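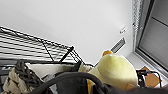
Pressemitteilung
13. Oktober 2020

Spielzeugausleihe Flutora richtet Kuscheltierregal neu ein

Der Trägerverein Mensah e. V. hat den Ausleihraum seiner Spielzeugausleihe Flutora neu geordnet. Die Kuscheltiere sind ab sofort in einem eigenen offenen Regal untergebracht und können während der üblichen Öffnungszeiten angesehen und entliehen werden. Familien mit gültigem Ausleihausweis zahlen weiterhin keine zusätzliche Gebühr.

Bislang wurden die Stofftiere in geschlossenen Kisten aufbewahrt und nur auf Nachfrage herausgegeben. Nach Angaben der Leiterin der Ausleihe, Vilja Vainio, führte dies dazu, dass ein erheblicher Teil des Bestandes kaum genutzt wurde. »Kinder wählen ein Kuscheltier nicht nach einer Liste aus. Sie möchten es sehen und in die Hand nehmen«, erklärte Vainio. Die Planung der Umgestaltung hatte im Mai begonnen.

Der Verein entschied sich für schwarze Drahtregale. Die Gitterböden lassen Luft an die Textilien und sind mit einem Tuch schnell zu reinigen. Große und langhaarige Tiere liegen einzeln, kleinere werden nebeneinander gesetzt. Eine Sortierung nach Tierarten ist nicht vorgesehen.
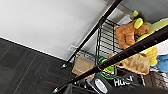 Für die Rückgabe gelten künftig einheitliche Regeln. Jedes Stofftier wird nach der Ausleihe auf offene Nähte und lose Teile geprüft, bei 30 Grad gewaschen und erst nach vollständiger Trocknung wieder eingeräumt. Zwischen zwei Ausleihen liegen mindestens 3 Tage. Beschädigte Tiere gehen an die Nähwerkstatt Tetton, mit der eine Vereinbarung über kleinere Reparaturen besteht. Uldis Bite, bei Mensah e. V. für den Bestand zuständig, bittet darum, Schäden bei der Rückgabe anzugeben und nicht selbst mit Klebstoff auszubessern.

Die Leihfrist für Kuscheltiere beträgt zwei Wochen und kann einmal verlängert werden. Je Ausweis dürfen bis zu zwei Stofftiere gleichzeitig entliehen werden. Die Kosten der Umgestaltung trug der Verein nahezu vollständig aus eigenen Mitteln; einen Zuschuss leistete der Förderkreis Kavix.

Gut erhaltene Plüschtiere werden weiterhin als Spende angenommen. Sie sollen gewaschen und frei von Batterien oder Tonmodulen sein. Pro Haushalt können höchstens fünf Tiere abgegeben werden. Eine vorherige Anmeldung im Büro ist erforderlich. 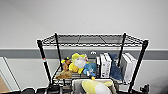 Kuscheltiere im schwarzen Drahtregal der Ausleihe Flutora. Foto: Mensah e. V.

Pressekontakt:
Mensah e. V., Öffentlichkeitsarbeit
Ansprechpartner: Eetu Karppinen
Der Abdruck ist honorarfrei, um ein Belegexemplar wird gebeten.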